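CHAPTER 7
Revision and the Working Calendar

Before you read
Find the last piece of writing you revised under a deadline, and find the version that came before it. Keep both beside you. Several of the exercises at the end of this chapter ask you to mark them up, and they don't work nearly as well on somebody else's pages.

7.1 What writers say they do

Ask a room of published novelists how many drafts they write and you will get confident answers. Three, says one. Five, says the next. A fellow in the back row says he writes one very slow one. These figures get repeated in interviews, copied onto classroom walls and eventually printed in textbooks, and there is little reason to believe any of them.

The trouble begins with the word "draft." For some writers a draft is a complete pass through the manuscript from first page to last. For others it is whatever happens to be in the file when the editor's email arrives. A writer who fixes each chapter 12 times before moving to the next may honestly report a single draft, while a colleague who runs a quick spelling check over the whole book may report two. Comparing their totals tells you something about vocabulary and very little about labour.

Memory is the second trouble. Writers are usually asked about process after the book is out, when they have a finished object in their hands and an audience that would like a good story about it. The months spent moving a funeral scene from chapter nine to chapter four and back again do not make a good story. They tend to drop out of the account.

In this chapter we treat claims about revision as claims. Some are supported by manuscripts, letters and dated files. Many are supported only by the person making them, and a few seem to exist mainly because they sell workshops.

7.2 The case of Drakdale

Eun-ji Tak's second novel, Drakdale, is useful to us for a dull reason: she kept everything. The novel is set in a mill town over one winter, and it went to her publisher, Lim, at 475 manuscript pages. Her working files were saved under a new name at the end of each session, and there are 132 of them. She also kept a notebook recording when she sat down and when she got up again.

In the publicity for the book, Tak described her revision as "basically one long October." It is a lovely phrase. The files show work on the revision in every month but two of the year before publication, with one very busy patch in October, when the copy edit came due. She had not lied. She remembered the part that hurt.

The notebook is harder on the common advice that a writer should set aside a fixed hour each morning. Tak did set one aside, at 6:30, and she was at her desk for most of those hours. Yet when the files are laid against the notebook, the changes that altered the shape of the novel – the removal of a narrator, the new ending, the brother who became a neighbour – were nearly all made in the evening, in sessions she had not planned. The morning hours produced a great many altered commas.

We should be careful with this. One novelist's habits prove nothing about yours, and it is possible that the commas made the evenings possible. It is also possible that they didn't. The evidence can't settle the matter, and you should be suspicious of any handbook that says it has. 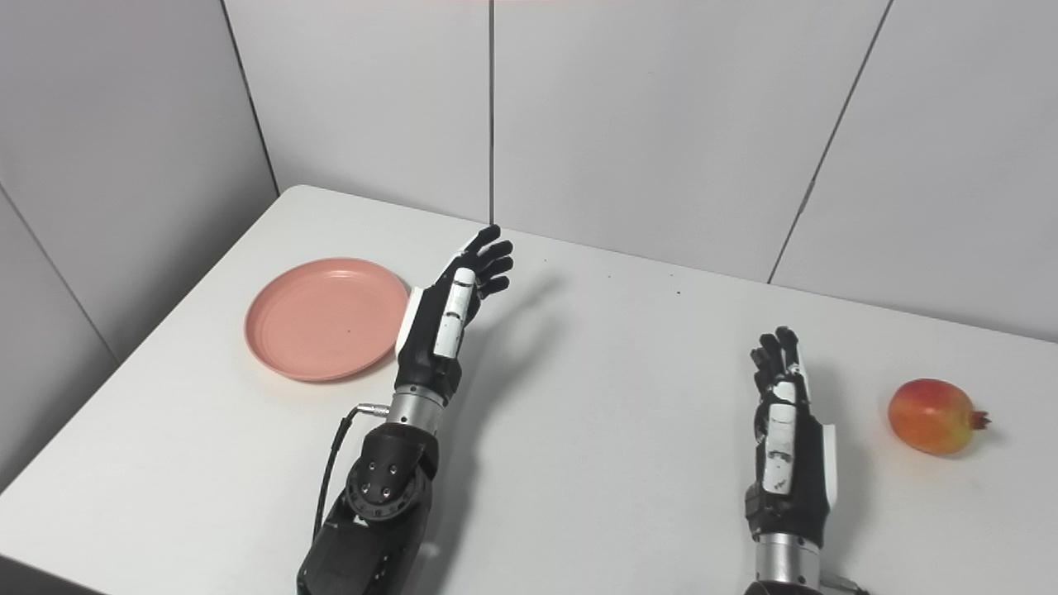

Gil-soo Heo objects that the whole comparison is unfair to the mornings, and that a file can record only what was typed; in his own revising, he says, the decision to cut a character has often been made days before a key is touched, usually while he was fiddling with something small.

The objection deserves an answer, and the answer is only partly satisfying. Heo is right that a saved file is a record of keystrokes. But if the important decisions leave no trace, then the defenders of the morning hour have no more evidence than its critics. What we are left with is a preference, and preferences are perfectly respectable so long as they are not sold as findings.

7.3 Tools and their promises

Revision software deserves the same treatment. Utau, a drafting program widely used in the course for which this book was first written, keeps a running total of words changed per session and draws it as a rising green line. Tuveo, its main competitor, awards a score. Students tell us they find both encouraging, and we have no wish to discourage anybody.

Still, consider what is being measured. A student who replaces "grey" with "gray" throughout a long story and then changes it back will see the line climb handsomely. A student who spends the afternoon deciding that the opening paragraph should go will register a change of 69 words. One of them has revised.

The better use of such programs is as an archive. Turn the score off if you can, name your versions sensibly, and write a sentence at the end of each session saying what you thought you were doing. You will want that sentence later, when your own memory starts to tidy things up.

7.4 Terms used in this chapter

Pass: one reading of the complete manuscript with changes made along the way.

Structural change: any change that would force a reader's summary of the plot, argument or speaker to be rewritten.

Surface change: any change that would not. The line between the two is less firm than we would like, and Section 7.6 takes up some awkward cases.

Reported process: what a writer says about how the work was done.

Recorded process: what the drafts, dates and notes show. Where the two disagree, quote both in your essays and say which one you are relying on.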